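4.2 What people do with a pouch after the first month

I went into this part of the study thinking zippers would be the whole story. We had 65 people carrying one of two pouches, the Tustel or the Evalard, and I'd bet Upendo Laizer a lunch that the zipper would decide who kept using theirs. I lost. Most of the complaints in the diaries were about finding things — a pen sunk to the bottom, an eraser wedged under a charger, that sort of gripe.

The diaries ran for 11 weeks, and people wrote in them more than I'd dared hope (3,000 entries, and I read every one, mostly in March with a lot of tea). Ambros Trummer read them too and sorted them his own way, and then we sat down and argued over the ones we'd put in different piles. 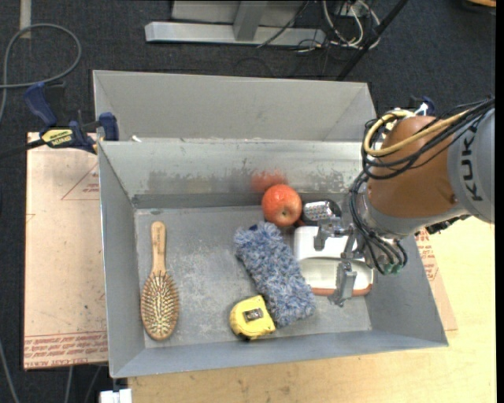
Figure 3. Household objects in an open-topped gray metal bin, including a wooden hairbrush and an apple.

Did the people with the stiffer pouch carry fewer things?
They carried the same number of things as everyone else, but they took them out and put them back more often, and they grumbled less about digging.

I find that second bit really interesting! The Evalard holds its shape when it's open, so you can set it on a desk and see in, while the Tustel flops over and has to be held with one hand. Eight people in the Tustel group told us they'd started dumping the whole thing out on the desk each morning. Upendo thinks that's a habit they had already, and she may be right, as we never asked about it at the start (we should have).

Price came up less than I expected. The Ivura, which we only used in the pilot, costs far more than either of these, and even there people talked mostly about the pen loops.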